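How to move a folding bench over to robot-assisted sorting

Posted Feb 20, 2018 by Enda Buckley, Skindetwood returns floor

We handle knitwear and soft headwear that comes back from stores. Until last April every piece was opened, checked and folded by hand. These are the steps we followed when we started training the Fotudex arms on the same work, written up for the Plurnville site, which makes the change next.

Start with the dark pieces on a white table.
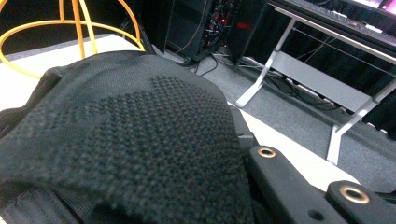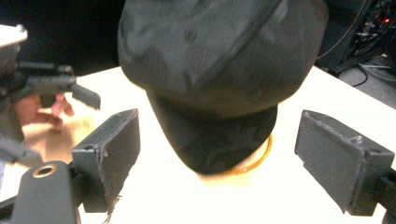
Black fabric at the bench, with the hand-held gripper fingers beside it.

1. Choose the items

Pick the stock your folders complain about. For us that was anything black and stretchy. An arm that can deal with a stiff box tells you very little about how it will treat a knit that folds over on itself. Set aside 50 pieces and keep them out of the normal flow until the sessions are done.

2. Set up the table

Use a plain white top. Turn the lights down if the surface glares so much that the edge of the cloth is hard to find. Keep computer cables off the walking side of the table. We moved ours after the first shift and should have done it before.

3. Put your folders on the grippers

The hand-held grippers record how a person approaches a piece, closes on it and lets go. Give them to the people who already do the job. Genji Higuchi had been folding for years and his recordings needed the least cleaning up. New starters tended to pinch too close to the seam.

Limit each turn to 50 minutes. The grippers are heavier than they look and the wrist gets tired before the arm does. Swap people on time even if the batch is unfinished.

4. Record, then check

Do one motion per recording: approach, close, lift, place, open. If a piece slips, keep the recording and mark it as a slip. We collected 600 recordings and threw out 154, mostly ones where two motions had been run together. Check the pads when you change over and replace them when the edges wear down.

5. Rewrite the job sheets before the arms arrive

We did this late – it caused more trouble than the equipment did. Six people worked the bench. When the arms took over the plain folds, the hand work left was stains, repairs and odd shapes. That is slower work, and the old hourly target made everyone look bad. Drop the target for the first weeks and set a new one from what people are really getting through.

Recording time should be paid at the normal rate and counted as bench time. Put that in writing. Say also who can stop an arm. At our site it is anyone standing at the table.

6. Run both side by side

Leave one hand bench open next to the Tsuji conveyor. Pieces the arm gives up on go straight there in a gray tote. Write down the item type each time, and bring the list to the weekly meeting so the next recording session covers those items first.

Questions about the job sheets can go to me. For pads and gripper parts, ask Genji.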